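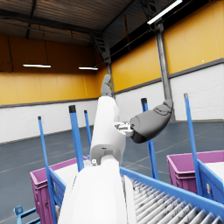

About Hostar

Hi, and welcome in! I started Hostar in November a few years back, after one of my favorite shows got dropped on a cliffhanger and I had no one left to yell at about it. My roommate had gone to bed. So I wrote 961 words at two in the morning, put them online, and a stranger from Ohio wrote back to tell me I was wrong about the finale. I was hooked.

These days we're a small company - two of us full time, plus a handful of freelancers who watch far too much TV. We cover cable dramas, streaming comedies, the odd reality show (I will defend the baking ones forever) and anything that gets canceled before its time. Our archive is up to 1152 recaps, and yes, you can still read that first one, typos and all.

You'll also find Clistov, our weekly podcast, where we pick one episode and argue over it until somebody gives in. Pundora is the newsletter. It has 700 subscribers and goes out whenever there's renewal news worth sharing, so some weeks you'll get three and some weeks none. Sorry about that!

We pay for our own subscriptions and don't take money from networks for reviews. If we get a screener early, we say so at the top of the post.

Want to write for us? Send a short pitch through the Dawber page, which is our home for guest posts - tell me what you're watching and why I should be too.

Page last updated Apr 13, 2019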